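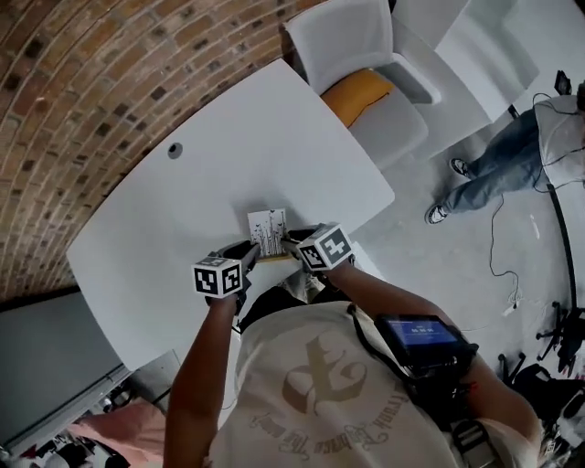 Imitation learning from hand-held grippers starts with a bargain. You give up the robot while you collect demonstrations, and in exchange you get a person, who is cheaper to move around and already knows how to pick things up. The bill arrives later, when you need to know where the gripper was at every moment. There are no joint encoders in a forearm. One common way to pay is to bolt a cube of printed square markers to each gripper, as on the pair closing in on the wildflower card, and recover the pose from whichever faces a camera can see. A cube is a dull shape and a good one: turn your wrist and one face goes away while another comes around. Turn it far enough, or put your elbow in the line of sight, and you have a gap in your data.

Week 10. Reading: the Hilum report, sections 1 to 3. Skip the appendix unless you enjoy tables.

What a marker gives you

Each detected square gives four corners. If you know the printed size and the camera calibration, four corners give a full pose, position and rotation. Be suspicious of the rotation. A single small square seen nearly face on has two solutions that fit almost equally well, and the solver will hop between them like a student choosing a major. Two faces of the same cube, solved together, usually settle the matter.

What it does not give you

The cube is not the fingertips. Between them sits a fixed transform, which you measure once and then trust forever, until somebody drops the gripper. A small angular error at the cube becomes a larger position error at the tip, in proportion to the distance. On a thin object such as a card, that is the difference between a grasp and a near miss.

The Hanrahan comparison

Gunārs Grīnberga trained the same policy on two versions of one dataset, 700 demonstrations each. Version A kept every pose the tracker produced. Version B dropped any stretch where a cube was lost for more than 15 consecutive samples. B won on the two-handed tasks and tied on the rest. It had less data in it, a fact that caused some pain to the people who had collected the data.

Before next time

Sketch the chain of transforms from camera to left fingertip to right fingertip. Mark which ones change over time. If your sketch has no arrow for calibration, start over. The Giramach code will accept your answer either way, and that is what is wrong with it.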